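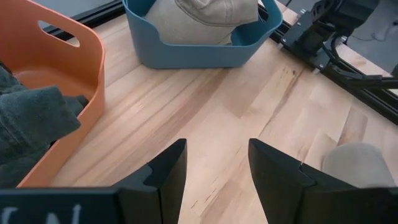 4.2 Reading grain in the Drultham woodblock prints

The Drultham set holds 30 color woodblock prints pulled from blocks cut by Joana Neves, and what makes them such a pleasure to study is how much of the wood ends up on the paper. Neves inked her sky blocks thinly, so the grain comes through as fine parallel lines, and in the best impressions those lines do the work of wind or rain! Direction matters a great deal. A tabletop like the one in Figure 3, with its pale blond and amber strips running on the diagonal, gives a good feel for the effect: the eye follows the slant before it settles on anything else. Neves used the same pull in the harbor views, where slanting grain carries us from the lower left of the sheet up into open sky.

Figure 3. Light-colored butcher-block wood with diagonal grain.

We compared two printings of each harbor view, one from the Rokby album and one from the loose sheets at Horville. In 4 of the pairs the grain is far sharper in the Rokby impression, which fits Mohmand's suggestion that the album was printed first, while the blocks were still crisp. The Horville sheets have their own charm, though (softer skies, warmer grays, a lovely blur along the horizon), and we would not call them lesser work. Sheet 3466 is our favorite of the whole group. A knot in the block has been left standing and printed as a low sun, with the grain bending around it like light through haze. Tymoshchuk reads the knot as an accident kept on purpose, and we agree with her. The sun in the Coelho proof, discussed in Section 4.3, was carved by hand and looks stiff beside it.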